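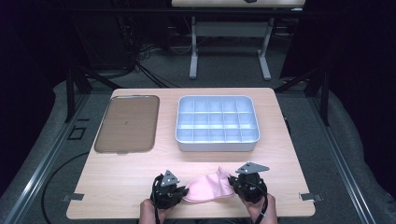 The Birkard folding kit arrived in June in one carton, with a packing list that was correct and a quick-start card that was wrong in two places. I have been using it long enough to have opinions, and since a couple of readers asked whether it is worth the money over the plain tracker bundle that Echeverri sells, I am putting the notes up now instead of waiting for the firmware update.

Background for anyone new to the blog. I collect manipulation demonstrations for small garments: socks, baby hats, washcloths, that sort of thing. The output is a set of time-synced hand or gripper trajectories plus video. Until this spring I did everything on a homemade rig with clocks that drifted apart by the end of each session, and I spent more hours on alignment than on recording. So sync was the main thing I was shopping for.

The kit covers two ways of recording. In the first you wear a tracked device on each hand and do the task with your fingers. In the second you hold a gripper tool and do the task with that. Both write to the same session format. Birkard sells the halves separately, but the discount on the pair is enough that I would not bother splitting it.

Sync first. I clapped the gripper shut at the start and end of every session and compared the jaw closure in the video to the closure in the log. Over 1,183 episodes I had to throw out 7 for timing. All 7 came from one afternoon when I had the hub on a bad USB extension. With the supplied cable I have had no timing rejects at all. On my old rig I would lose that many before lunch.

Hand tracking is good in the middle of the table and gets worse toward the far corners. The manual says to keep the work within reach of your elbows, and I would take that seriously. When one hand passes under the other the lower one jumps. The software flags the jump but does not repair it. For rolling a sock from the toe this hardly matters. For turning one inside out it matters a lot, and I ended up changing my technique to keep my hands apart, so the data shows a person turning socks a little oddly.

The cables are my main complaint on this side. They are stiff, and the strain relief sits where you want to bend your wrist. After a long session I notice it. I now tape a slack loop to my forearm, and that helps. A softer cable would help more.

Calibration takes 8 minutes if the floor marks have not moved and much longer if they have. The wizard wants every step done in order and will not let you redo a single one. If you fumble the last pose, you start over. I wrote to support about this and got a polite reply saying it was on the list.

Now the gripper half, which is where most of my time has gone. 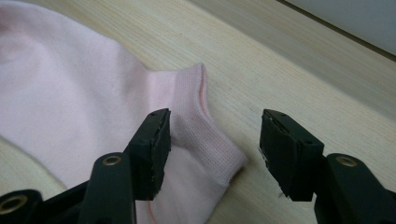 Socks are a hard test for a two-finger tool. The cuff is the only part with enough structure to pick up cleanly, and even there you need to come in low and let the lower jaw slide along the wood. If you come in from above you pinch a single layer about as often as you pinch two, and which one you got is hard to tell until you lift. I now approach nearly flat and close slowly. My success rate on the first grasp went up enough that I stopped keeping a tally.

Pads wear. Dark knit hides the lint they shed and pale knit does not, so check them before you switch to light garments. Birkard sells replacements in packs of 2, and changing a pair is a short job with a small screwdriver. Do it before the edges start to lift, or a loose corner will snag a loop of yarn and you will record yourself shaking a sock off a gripper.

The trigger has a long dead zone at the start of its travel. The log records trigger position and jaw width as separate channels, and you want the second one. I trained a first policy on the trigger channel by mistake and it closed late on everything. The documentation does mention this, on the last page.

Exporting is fine. The converter handled every session I gave it except those with a space in the task name, which it skipped without a message. Use underscores.

I also tried the Sturnden annotation plug-in, which Birkard lists as compatible. It opens the files and plays the video at the right speed. Segment labels come back shifted by one episode if you have deleted anything in between, so label first and delete later. The Prarkdale viewer does not have this problem, but it cannot show both hands at once.

Would I buy the kit again? For cloth on a tabletop, yes. For anything with a lot of hand crossing I would rent it for a week before deciding. If you only need the gripper and already trust your clocks, the Echeverri bundle is cheaper and the tracking held up just as well in the one session I borrowed it for.

Next up is washcloths, once the new pads get here.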